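BRODOLNESS TECHNICAL SOCIETY
Automation Section

Minutes of the Ordinary Meeting and Demonstration Visit
Held at the Talukder Assembly Laboratory, Feb 27, 2022

In the chair: Fermín Bravo
Present: 40 members and guests, as entered in the attendance book
Apologies: received from 6 members

1. Opening

The Chair opened the meeting in the upper lecture room and thanked the laboratory for receiving the Section. Visitors were reminded to sign in at the front desk and to return their badges before leaving.

2. Minutes of the previous meeting

The minutes of the January meeting were taken as read. One correction was made under item 4, where "Gellov cell" should read "Gellov bench." With that change the minutes were approved and signed.

3. Matters arising

The Secretary reported that the letter to Lomumico on student places had been answered. Two places will be offered to members under the age of 25, each for a period of 12 weeks. The application form will be sent out with these minutes. A member asked whether travel costs would be met. The Secretary undertook to find out.

The projector had been repaired and returned. No further action was needed.

4. Introduction to the demonstration

The laboratory manager gave a short talk before members went down to the floor. The Gellov bench is used to study the handling of computer parts by a two-finger gripper, with emphasis on small parts that have to be picked up, turned and set into a fixture. The present work deals with processors. Earlier work dealt with memory modules, and the results were circulated to members last year.

The manager explained that the bench is a place for trials and has no connection with any production line. Settings are changed often, and members were asked to bear this in mind when comparing what they saw with equipment at their own places of work. 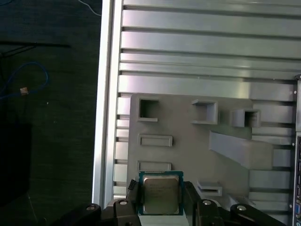 Proceedings of the Automation Section, Vol. 12, No. 2, p. 6

5. Demonstration

Members went down in two groups. The gripper held a desktop processor between its fingers in front of a gray 3D-printed plate, shaped as a simplified motherboard, with raised frames and slots on its face. The manager said that a printed plate had been chosen for the trials so that a damaged feature could be replaced at low cost and the layout changed between one series and the next.

Members' attention was drawn to the way the processor was gripped at its sides, leaving the metal heat spreader clear. The view from the small camera at the gripper was shown on a monitor beside the bench, and several members found this more useful than standing at the barrier.

The second group started late owing to a delay in handing over safety glasses. The Chair apologized to those who had been kept waiting in the corridor.

6. Questions and discussion

A member asked how the finger pressure was set. The manager replied that it was set by hand at the start of each series and was then left alone until the series was finished.

A member asked whether the slope of the part in the fingers mattered. The manager said that it did, and that a small tilt could be corrected by the program while a large one called for a fresh pick. The limit between the two was still under study – no figure could be given at this stage.

It was asked whether the bench could be used by outside groups. The manager said that requests were considered on their merits and should be made in writing to the laboratory office. A training session of roughly two hours is required of all new users.

A member with experience of board repair remarked that the contacts on the underside of a processor are easily harmed and asked what care was taken. The manager replied that the parts used in the trials were retired stock and were inspected under a magnifier before and after each series.

One member held that the Section had seen too many demonstrations of this type and would be better served by a session on maintenance. The Chair noted the point and invited a written proposal.

7. Open day

The Chair reported that the laboratory had offered to take part in the Section's open day. It was agreed in principle to accept. The Secretary is to settle the floor plan and the barrier arrangements with the laboratory manager, and to confirm the number of visitors that may be admitted at one time.

8. Any other business

A pair of reading glasses was found in the lecture room and may be claimed from the front desk.

9. Close

A vote of thanks to the laboratory staff was proposed from the chair and carried. The date of the next meeting will be announced by circular.

Signed as a correct record: Fermín Bravo, Chair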